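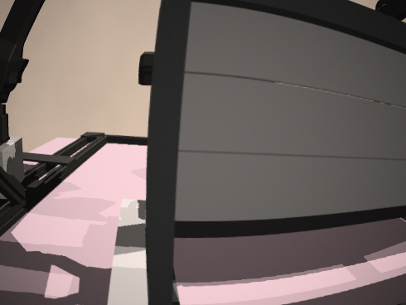
Why Does String Tie Itself in Knots?

By Yetunde Aliyu
Print | E-mail this page

Put a jump rope in a bag. Put it in nicely, the way a grown-up would. Carry the bag to school, take the rope out at recess, and you will find that somebody has been in there practicing for a sailing exam.

This happens to yarn, necklaces, kite string, garden hoses, and the lights that go on the tree. It doesn't happen to spoons. You can shake a drawer of spoons all day (please ask first) and you'll never have to untie one. So what does string have that spoons don't?

Two things, mostly. String is long, and it's bendy.

Lots of ways to be a mess

Think about all the ways a piece of string can sit in a bag. There's the tidy way, with neat loops going around and around. Then there are the untidy ways, and there are so many that you could spend your whole life drawing them and still be on the first page.

Every time the bag gets bumped, the string moves a little. It isn't trying to go anywhere. It just slides into some new shape, and since nearly all the shapes are messy ones, that's the kind it lands in. Your bedroom works the same way, although I wouldn't try that argument on your parents.

Messy isn't the same as knotted, though. A heap of string can look terrible and still pull out straight. For a real knot you need one more thing, and that's an end. 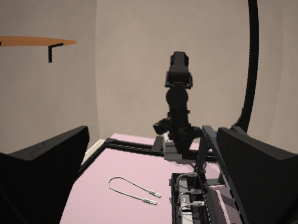
The end is the troublemaker. When string is piled up in loops, the loose end usually lies right next to them. A bump pushes it over one strand. Another bump pushes it under the next. Over, under, over – that's how you make a braid, and if the end happens to go through a loop on the way, that's how you make a knot. Then something tugs, the loop gets small, and you are late for soccer.

People who study knots have tested this by dropping string in a box and tumbling the box around. (It's a real job. Somebody got paid.) They found that very short pieces hardly ever knot, because there isn't enough string to make a loop and still have some left to poke through it. Longer pieces knot much more often. Floppy string knots more easily than stiff string, which would rather not bend that far, thank you.

And if the string is packed so snugly that it can't move, it has a hard time knotting at all. Crowding isn't much fun for people, but it keeps yarn out of trouble.

Knots that are knots, and knots that are fibbing

Now for a strange part. Mathematicians love knots, and they have a whole branch of math for them called knot theory. The first thing they do is glue the two ends of the string together, so the knot can't escape.

Once the ends are joined, a knot is stuck that way forever. The simplest one is called a trefoil, and if you draw it flat, the string has to cross itself 3 times. The next one needs 4 crossings. If you keep going to 7 crossings, there are 7 different knots, and after that the numbers get silly in a hurry.

A plain loop with no knot in it is called the unknot. Yes, that is its serious grown-up name. An unknot can be twisted up until it looks horrible, and it takes real work to tell that it's only pretending.
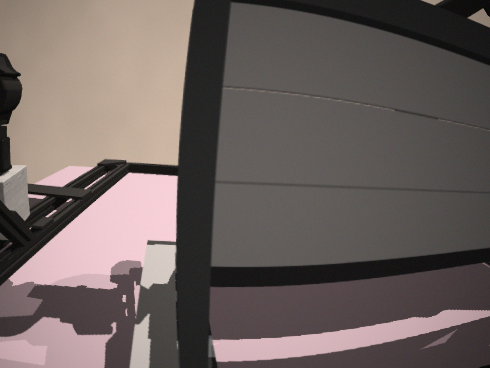
Gray bands and a dark border.

Try it yourself

You need a shoebox with a lid, some string, scissors, and a person who doesn't mind noise.

Cut one piece as long as your hand and one piece as long as you are. Drop the short one in the box, put the lid on, and tumble it while you sing one verse of anything. Open it up. Pull gently on both ends and see if there's a knot. Do the same with the long piece. Then do each one again, lots of times, and write down what you get. Once doesn't prove much. String has lucky days too.

How to win

Clip the two ends of your string together before you put it away. With no loose end to go wandering, it's very hard for a new knot to get started. It may still come out looking like soup, but you can shake it loose.

Or wind it around a piece of cardboard. Nahuel Cabral, who is nine, wrote to ask if he could just leave his kite string all over the floor, where he can keep an eye on it. Nahuel, I checked, and the answer from your kitchen is no.

Share this page (200) | Comments (7)

We use cookies to remember your settings. By staying on this page you agree to our use of cookies. OK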